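26 May 2024. Humidity log, store room B, and the Kurnholm dial gauges

Readings taken morning and evening. The Kurnholm hygrometer on the north wall is still 5 points above the Collusetti on the shelf by the door. Swapped their positions overnight; the offset followed the instrument, so the wall is not the cause. Kurnholm goes back for calibration in the lot numbered 2481.

Salt test: saturated sodium chloride in a closed jar, both probes in, left until the needle stopped moving. Collusetti settled at 75. Kurnholm settled at 80. Corrected all May entries from the north wall and marked them in pencil.

Silica gel: 400 g bag from Derkeo, dried in the oven and weighed twice. Second weighing matched the first. Split between two trays, one per cabinet. Left cabinet door does not seat at the lower hinge and the gasket is flat there. Gaillard strip on order, same profile as before.
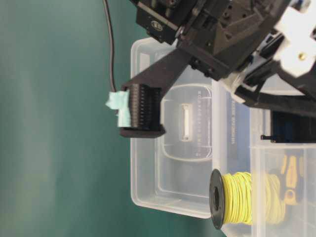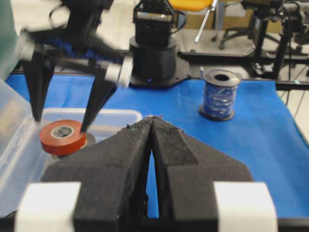
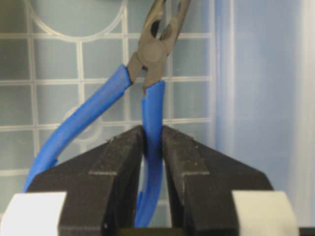 Rostislav Jelínek objects that a single salt point tells us nothing about the slope, and that the May corrections should stay provisional until the Kurnholm has also been run over magnesium chloride, which would give a low point near 33. He would also like the jar temperature written beside each reading.

Agreed on both. Magnesium chloride is in the cupboard but the lid was loose, so it needs a fresh batch. Rodrigo Campos has the key to the chemical store.

Open: low point, gasket, reweigh both trays.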